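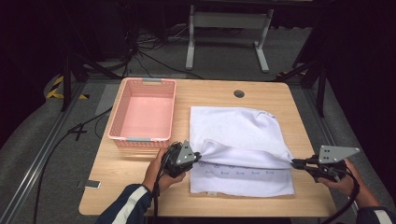 tablehopper
Swapped jaws again on the hand-held pair, so time for an update. I've been going back and forth between the Volter jaws and the Bornton ones for towels and plain white cloths, and I think I'm finally leaning Volter. The Bornton set grabs harder but it bunches up the fabric before you even start moving. With the black jaws on both near corners like that, I can pull the near edge toward me and get a decent rolled fold across the middle even when the far half is still a wrinkled mess. The blue marks on the cloth help a lot when I go back over a take, you can tell right away if the flat part has slid. Next up is getting the folded ones into the pink basket, and that's where I expect trouble, those handles at the ends are right where my wrists want to go. Anybody run both sets on thin cloth?

mkerekes_shop
Nice. I'm going to be the grumpy one though. Two corners pinched by a person is the easy case, your wrists are doing half the work without you noticing. Put the same jaws on an arm and see if you still like them. We ran the Volter jaws on a Major arm and they were fine on the pull and awful on the let-go. Cloth stuck to the pad and came back up with it.

tablehopper
Fair, but I'm comparing jaws, I don't want to compare arms at the same time. If a set is bad in my hands it's not going to get better on an arm – that's my whole reason for doing it this way first. What pads did you have on?

mkerekes_shop
Stock ones. And I don't agree with that second part at all. The Borntons feel clumsy by hand because they're front heavy. An arm doesn't care about that. You could be throwing out the better gripper over a tired wrist!

ropelight
Can confirm the tired wrist lol. I did 50 folds in a row with the Borntons and had to quit for the day. Did another 50 with the Volters the next morning and could have kept going. That was back in October with dish towels, so a bit thicker than what you've got there.

Question on the marker plates, do yours stay put? Mine had play in them after a while and the tracking got jumpy whenever I turned my hands inward. Took me forever to figure out it was the plate and not the camera.

tablehopper
Mine are solid so far, but I snug them up every time I change jaws. What I don't love is the cables. They trail back toward me and if I step in close I feel them tug, mostly on the right hand.

Mateja Atanasov
Run them up your sleeve or clip them at the elbow. We went with the elbow at Trurnotlow and the tug was gone. Don't tape them to the gripper body, you'll hate it at the next swap.

On the pads, try a thinner one before you give up on either set. We had 3 kinds and the thinnest let go of cotton cleanly on the Volters. Didn't help the Borntons much.

mkerekes_shop
OK, thinner pads I haven't tried. I'll give it a go on the arm this week and post what I get. Still think the Bornton deserves a fair shake.

tablehopper
Deal – you do the arm, I'll redo the Borntons by hand with thin pads and the cables clipped up. Same cloth for both sets. Mateja, do you remember if yours were glued on or the slide-in type?

Mateja Atanasov
Slide-in. The glued ones started peeling at the tip on us.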